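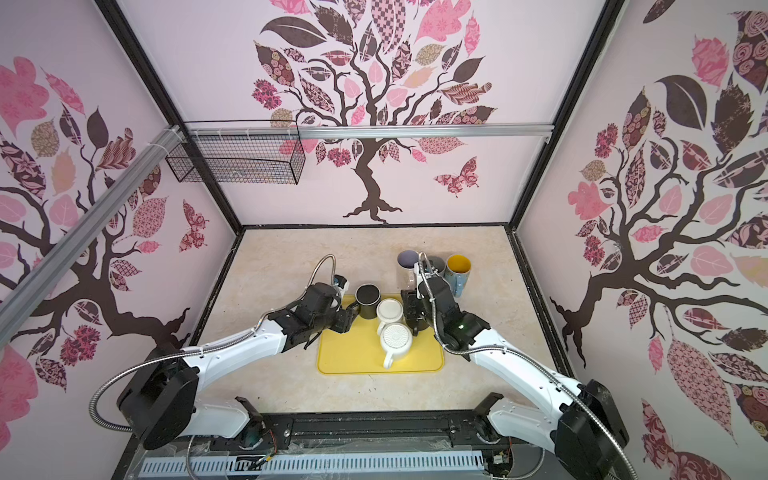 Reading time: 6 minutes

Mugs, trays and two arms: bench notes from the Drurnuvis trials

Filed under: Kitchen handling, Workshop set-up

These notes cover the part of the Drurnuvis work that applies to anyone running a pair of small arms on a tabletop with ordinary crockery. The trials compared two ways of recording a demonstration for a mug-sorting task. In the first, the operator clears the tray in any order. In the second, the operator follows a fixed order and pauses at each regrasp. Duarte Loureiro wrote the protocol at Wostness and the tips were collected at the bench afterwards.

Result in short

The policy trained on paused demonstrations was tested over 300 grasps, with 26 failures. Of the 300 grasps, 105 were on inverted mugs and the rest were on upright ones. Inverted mugs accounted for most of the failures. The policy trained on free-order demonstrations failed more often on both kinds, and the gap was widest where two mugs stood close together.

A failure is any grasp in which the mug leaves the fingers before the release command, or in which the fingers close without holding anything. A mug set down in the wrong place is a sorting error and is logged separately.

Choosing the mugs

Use a mixed set. Identical mugs from one box give good numbers and poor transfer. A working set should include white mugs as well as black or dark grey ones, a mug with a contrasting interior, one with a lid, and at least one that tapers. Dark interiors give weak depth readings, and a set without them will hide the problem until late.

Measure every mug across the body and across the handle before it goes into the set. Our fingers open to 102 mm. A mug wider than this can still be picked up by the rim or the handle, but it should be recorded as a separate class. Mixing rim grasps and body grasps under one label was the largest single source of confusion in the first data set.

Discard anything with a chip on the rim. Finger pads catch on chips and the failure looks like a slip in the log.

Keep lids on or off for the whole session. A lid that comes and goes changes the height of the mug and the shape of its top edge, and the annotators will not always notice.

Setting the tray

A plastic tray with a raised, rounded edge is preferable to a flat board. The edge stops a nudged mug from travelling. It also blocks a low approach, so the fingers should come in above the rim and descend inside it.

Fix the tray's starting position with two pencil marks on the bench. Do not tape the tray down. In the paused protocol the tray is allowed to shift during a run, and the policy has to cope with the shift. Return it to the marks between runs.

Start with the mugs in contact or nearly so for a quarter of the runs. Leave a finger's width between them for the remainder. If all the runs have clear gaps, the policy learns to expect clear gaps.

We tried a Vastetti tray with a rubberised face and went back to bare plastic. The rubber held the mugs well but the base of a mug stuck slightly on lift, and the wrist force reading jumped at the moment the operator was supposed to pause.

Handle direction

Decide what counts as a finished placement and write it on a card at the bench. In the Drurnuvis protocol the upright mugs finish in a row with the handles towards the operator. A tolerance of 26 degrees either side was accepted. A tighter tolerance added time to each demonstration with no gain in the trained policy.

Rotate the mug while it is in the air, before the base touches the bench. Turning it on the surface drags the base and shifts the neighbours.

With two arms, give each one its own half of the row. Where a mug must cross the middle, set it down and let the other arm collect it. Direct hand-overs in the air were left out of the comparison as too few of the operators could do them consistently. 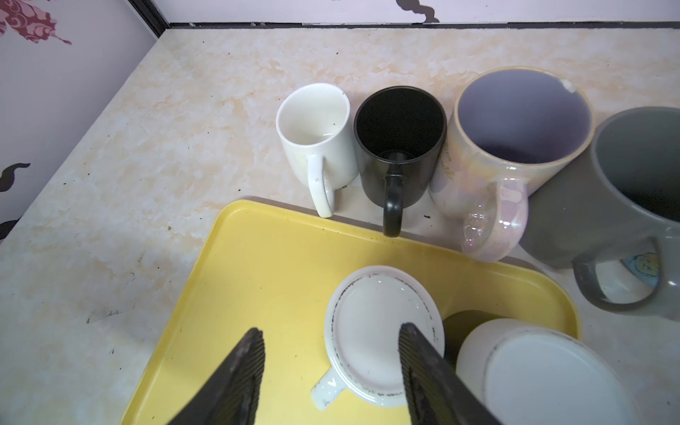 Should the finger pads be cleaned between runs?

Once per session is enough for dry mugs. Wipe the pads with a damp cloth, dry them, and wipe them again if anything has spilled.

Picking up inverted mugs

An inverted mug presents its foot ring to the wrist camera and hides the rim. On white crockery the ring may be the only usable edge. Three points made a measurable difference:

Approach with the fingers straddling the body, on a line that misses the handle. If the handle lies on that line, turn the wrist before descending.

Close at half speed for the last part of the travel. A tapered mug stood on its rim is narrower at the top, and fast closing on the narrow part tips it.

Pause after closing and before lifting. The pause is what separates the two protocols. It gives a clean mark in the log where the grasp is complete and the lift has not begun, and the annotator can split the recording there without guessing.

When two inverted mugs stand side by side, take the one with more open space around it first. Forcing a finger into a narrow gap moves both mugs and spoils the run.

Turning a mug the right way up takes two grasps. Hold the body, lift clear of the tray edge, rotate the wrist, and set the mug down on its side of the row. If the wrist runs out of travel before the mug is upright, put it back and start from a different angle. Do not finish the turn by pushing with the other arm. The policy copies this and does it in places where there is no room.

Recording

Record from a fixed camera over the bench and from the wrists at the same time, and check the clocks at the start of each session. A small offset does not matter for sorting but it does for the pause marks.

Set the exposure by hand. Automatic exposure shifts when a white mug fills the wrist view, and the bench goes dark behind it.

Check cable and conduit slack with each wrist at the far corner of its reach. A loop that is too short will pull on the wrist at full extension. One that is too long passes between the overhead camera and the mugs. Adjust it before recording, then leave it alone for the rest of the set.

Keep the failures. Loureiro's protocol stores a failed grasp with its recovery as a single recording, marked at the point of failure. Sets with the failures removed gave policies that closed on nothing and carried on to the placement.

Cleaning and wear

Wipe the bench at the end of each day. Crumbs and grit under a mug base change the sliding friction and scratch a patterned board. Use a soft cloth and washing-up liquid. Scouring powder dulls the finish and leaves patches that show up in the overhead view.

Rinse the mugs and stand them to drain away from the cell. Water left inside an inverted mug runs out on lift and reaches the pads.

Ribbed pads wear first at the tips. Compare them with a new pad every Monday and change both fingers together. A worn pad opposite a new one pulls the mug off centre as the fingers close. We use the Maddocks replacement strip, cut to length with a craft knife and left overnight under a clamp.

Limits of the result

The comparison used one bench, one tray size and one group of operators. The mugs were empty. No glass was included. The failure count applies to grasps only, so it should not be read as a rate for finished rows, where one bad placement spoils the whole run. The sorting errors are being counted again under the revised card and will be added to this page when the second annotator has finished.

Related pages: Levelling a bench with shims. Storing finger pads. Washing up a test set without chipping it.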